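**Fall walk-round checklist, Korham community workshop – September**

Checked by Gareth Pilkington, mostly on Saturday, with the back stairs done the evening before when the light was going (a good time to look at stairs, if you ask me). Thank you to everybody who moved their bags and bicycles so I could get at the walls. Comments are under each item, and I'm sorry that some of them run on.

**1. Exits and stairs**

- [x] Front door opens fully from inside
- [x] Exit sign lit
- [ ] Back stair handrail tight

The handrail wobbles at the second bracket again. I've put a longer screw in for now, but the plaster behind it is tired and wants a proper repair before the winter classes start. Please keep to the wall side going down.

**2. Cords and power strips**

- [x] No strip plugged into another strip
- [x] No cord under a rug
- [ ] All cords labeled

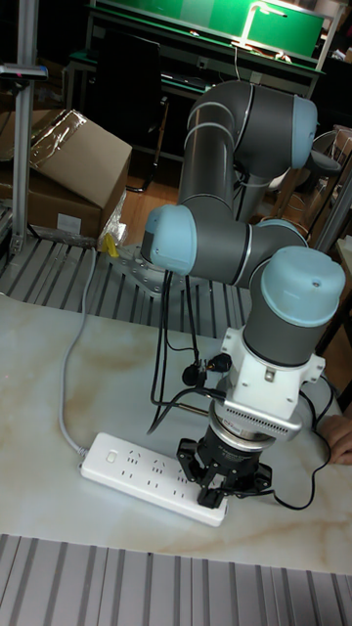
The labels are my own hobby horse, I know, but last year it took me half a morning to find out which cord fed the kettle. White strips like the one lying on the marble-patterned tabletop are easy to write on, so a marker and a bit of tape will do nicely. The sewing room still has two with nothing on them at all. Heaters go straight into the wall, please, every time, even on the coldest mornings.

**3. Hand tools and hot tools**

- [x] Knives and chisels back in the rack
- [x] Soldering stand steady
- [ ] Heat mats at every bench

We're short of heat mats. The Wragg catalog has them in packs of 5, and I'd sooner order one pack too many than find another brown ring on the cutting bench.
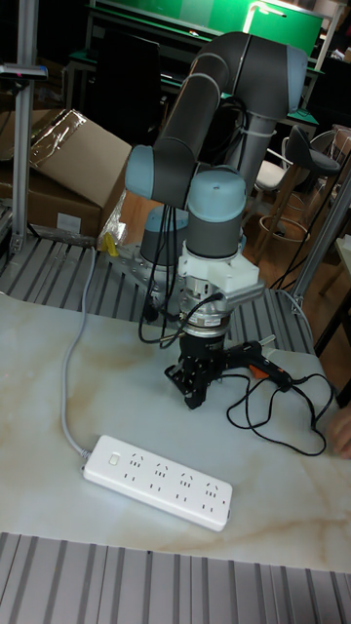
*Item 3: glue gun on the tabletop, cord in loops to the right.*

**4. Walkways and shelving**

- [x] Main walkway 900 mm clear
- [x] Heavy boxes on low shelves
- [ ] Paint cupboard shut and latched

Lovely to see the walkway clear from end to end – it wasn't in spring. The Undska shelving by the sink leans a touch, so nothing over the top rail until I've leveled the feet.
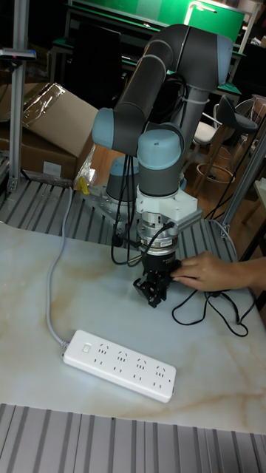 *Item 4: marble-patterned tabletop, with the gripper pointing down over it.*

**5. First aid and fire**

- [x] Extinguishers in place, pins in
- [x] Blanket by the kitchen door
- [ ] First aid box full

Bandages are low and the eyewash runs out soon. The Irnanport supplier sends free of charge once we pass 500 on an order, and we're nearly there with the mats and the tape, so I'll hold everything back and send it in one go.
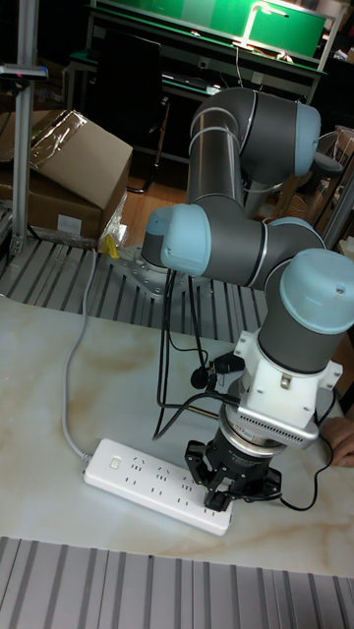
The old tin box can stay where it is until the new supplies arrive. If you use something out of it, do write it on the card inside the lid, even if it's only a plaster for a paper cut. I'll be back with my screwdriver to see to the handrail and the shelf feet.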